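Home Posts Archive Contact

6/12/24
Posted by Naima Amrani

We moved the second pick cell at Civescombe over to learned policies in February, and I have been keeping notes on how the shift work changed. Before the move, two of us wrote waypoints by hand. A new object meant a new script and most of an afternoon. Now the arm is driven through a task by a person, the runs are logged, and the policy is trained overnight.

The practice task is putting toy food in a pot on a play kitchen. Othmane set the pass mark at 104 clean placements in a row, which I thought was too high and still do.
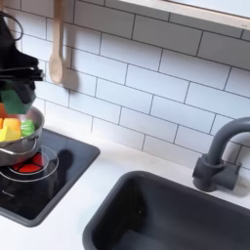
The scripting hours went to labelling and resets. Pornthip does most of the resets and logged 411 of them in one block. It is dull work and hard on the back, so we now swap every 62 runs. Management had budgeted it as idle time. We asked for it to be listed as a task with its own code, and that took eight weeks.

Pay grades have not caught up. Abdelghani was hired as a programmer and spends over half his day grading runs as pass, fail or unclear. He is good at it, but the job sheet doesn't mention it. The Flolov scheduler also assigns breaks by arm downtime, so on a good day for the arm the operator's break comes late. I have filed a request to fix the break times.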